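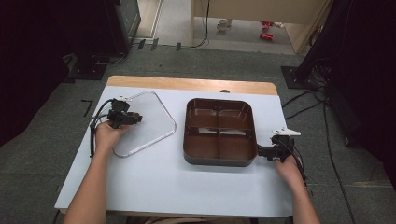 Divided snack tray with clear lid: how to stop the lid from sliding off and getting cloudy?

Posted in: Kitchen and Storage > Boxes, tins and trays
Viewed 2,539 times

dried_apricot_fan
Member, 687 posts

Good evening to all. I have a brown plastic tray with four compartments and a clear lid, the same kind as in my photo. I bought it for nuts and dried fruits when the family comes, and now I use it nearly every day, because it is convenient to put it in the middle of the table and everybody takes what he likes.

I have three problems with it and I hope somebody has the same tray and more experience than me.

First, the lid. On my tray it only lies on the top, it does not click. When I carry the tray from the kitchen to the living room, the lid moves to one side, and two times already it fell on the floor. It did not break, but now there is one small white line near the corner and I am afraid it will become a crack.

Second, the lid is not so clear as it was in the beginning. I wash it by hand with warm water and the green side of the sponge. After drying it looks like there is a fog on it. I tried lemon and it became a little better, but only for some days.

Third, the walnuts become soft. I keep walnuts in one compartment, raisins in the next one, then dried apricots, and in the last one salted biscuits. After two days the biscuits are like paper and the walnuts taste a bit of apricot. Is it normal for this kind of tray? Or is my lid bent?

The tray is from Gamari, I bought it at the Thursday market and there was no paper with instructions inside. I do not want to throw it away, I like the colour and it fits well in my cupboard.

Thank you in advance for every advice, and please excuse my mistakes in English.

3 replies

slow_kettle
Member, 80 posts

Hello. I have a similar one, also brown, so I will try to reply to each of your points.

About the lid that moves. Please first look if it is the right way round. On mine the two long sides are not totally the same, one has a little more curve, and if I put it the wrong way it looks closed but it sits higher on one side. Put the lid on the flat table, put the tray next to it and compare the corners. Then turn the lid by a half turn and try again. With my tray this was the whole problem.

If it still moves, buy a wide silicone band, the type which is sold for lunch boxes. One band over the middle is enough for carrying. I do not recommend tape, the glue stays on the plastic and you will need a long time to remove it. Also carry it with two hands on the long sides and with the thumbs on top of the lid. I know it sounds very simple, but I also used to carry it with one hand under the bottom – and this is how I lost my first lid.

About the fog. I am sorry to say it, but I think it is from the green side of the sponge. It makes very small scratches, and you see them only when it is dry. From today use only a soft cloth and normal washing liquid, and dry it immediately with a cotton towel. If it is only chalk from the water, then white vinegar will help: one part vinegar, three parts water, leave it for ten minutes, then rinse well. If it looks the same after this, it is scratches and they will stay. Do not put it in the dishwasher if you are not sure about the plastic. Mine became bent on the lowest programme.

About the soft walnuts: yes, it is normal. The lid covers everything from above, but on my tray the inside walls do not touch it, so the air goes freely from one compartment to the other. Apricots and raisins have still some water inside, and the biscuits take it. You can not repair this. I keep the dry things in glass jars and fill the tray only half an hour before the guests arrive. What is left goes back to the jars in the same evening.

I hope it is useful for you. Please write if turning the lid has helped.

marmalade77
New member

just use cling film under the lid, works for me

teaspoon_and_a_half
Member

I agree with nearly all from slow_kettle, I want only to add some things.

Cling film helps against the dust, but it did not help me with the biscuits, they were soft the next day also. What is better: keep two dry things or two moist things together, and do not mix. For example walnuts, almonds, pumpkin seeds and biscuits in one tray, and the dried fruits in a separate bowl. I have a small bowl with a cover from Sikwood which I put beside the tray, and it looks fine together.

For the small line near the corner, do not press there when you close it. Put the lid down flat with both hands at the same time, and open it also from two sides. If you lift always at the same corner, the rim gets tired in this place. If the line becomes longer you should change the lid, small pieces of plastic in the food are not a joke.

One more thing regarding the cleaning of the tray itself. The corners where the divider meets the wall collect sugar from the raisins. I use an old soft toothbrush and warm water, and I leave it upside down on a towel until the morning. When I closed it too early, it had a bad smell after a week in the cupboard. Now I store the lid next to the tray and not on it.

dried_apricot_fan

Thank you very much to all three. I turned the lid and it is better now, still not perfect but it does not slide when I walk slowly. I will buy the silicone band. The vinegar I tried yesterday evening, one part of the fog is gone and the rest is scratches, as you said. The green sponge is now only for pots.

The walnuts are in a jar since this morning.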